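Home | Kitchen | Workshop | Storage | Contact

Workshop tips: keeping a bench arm accurate

Wipe the housings with a barely damp cloth and a drop of dish soap. Solvents dull white plastic and creep into the seams between sections. Dry each joint line with a cotton swab.

Check the base bolts every 52 hours of running time. Tighten them in a cross pattern, two passes, with the arm powered off and the upper link supported by hand. A base that rocks on a wood top will throw off every taught point, and the error is largest at full reach.

Re-zero the wrist after any bump. Jog to the home pose, compare the joint readings with your written log, and correct only the joint that has drifted. Sinan Bilgin, who sent in the Podonum bracket tip last month, writes the readings in pencil on masking tape inside the cabinet door.

Set the standoff before teaching a drawer pull. Start with the tip well short of the front and approach at 3 percent speed. Stop at the slot, save the point, back out along the same line and save that too. Run the pair empty several times before adding the pull.

Grease: use what the manual lists, sparingly. Excess collects at the seams and holds sawdust. 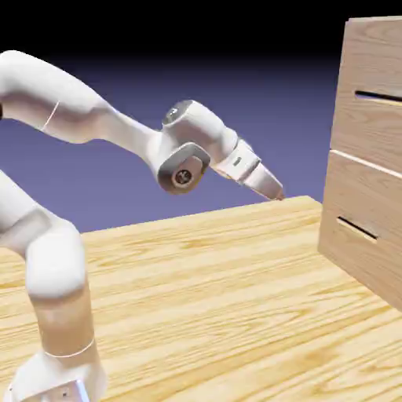 Save the taught points under a new name each time the cabinet or the base is moved, and keep the previous file until the new one has run for a full day.

14 comments | 2337 shares

Contact | Copyright Grerkine Workshop Pages | Back to top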